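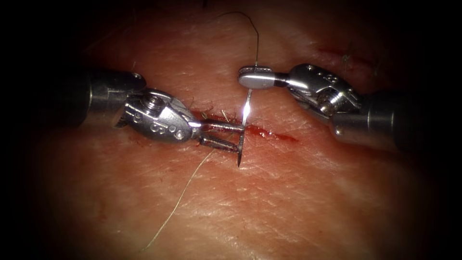

Pultport Good Neighbor Awards: Frequently Asked Questions

What are the awards?
Every year we thank people in Pultport who stepped in when a stranger was in trouble. Maybe they walked someone to a safe place, called 911 and stayed on the line, or gave a clear statement to police when it would have been easier to keep walking. We love reading these stories, and we want more of them!

Who can be nominated?
Anyone age 11 or older who helped within the city limits. You don't need a home address in Pultport, or any address at all. People staying at the Tarkis Street shelter are just as welcome as anybody else.

Can I nominate a police officer or paramedic?
Only for something they did off duty. There's a separate city award for work on the job.

How do I send in a nomination?
Fill out the form online or pick up a paper one at the Stekier Branch Library. Tell us what happened in 600 words or less. Plain writing is great (spelling doesn't count!).

The court case is still open. Is that a problem?
Please wait until it's over. We'd be thrilled to hear from you next year, and a nomination never goes stale.

Will the person who was hurt be named?
No. We leave out victims' names and addresses unless they ask us in writing to include them.

Does a person have to get physically involved to win?
Not at all! Of last year's 6 winners, 5 never laid a hand on anyone. They made a call, turned on a porch light or wrote down a license plate. If you see an attack, call 911 first.

When is the deadline?
Monday, October 12, 2026, at closing time for paper forms and midnight for the online form.

When and where is the ceremony?
In February at Pangilinan Hall. It's free, kids are welcome, and there's pie afterward. Doors open at 5.

Can a winner stay anonymous?
Yes. Check the box on the form and we'll mail the certificate.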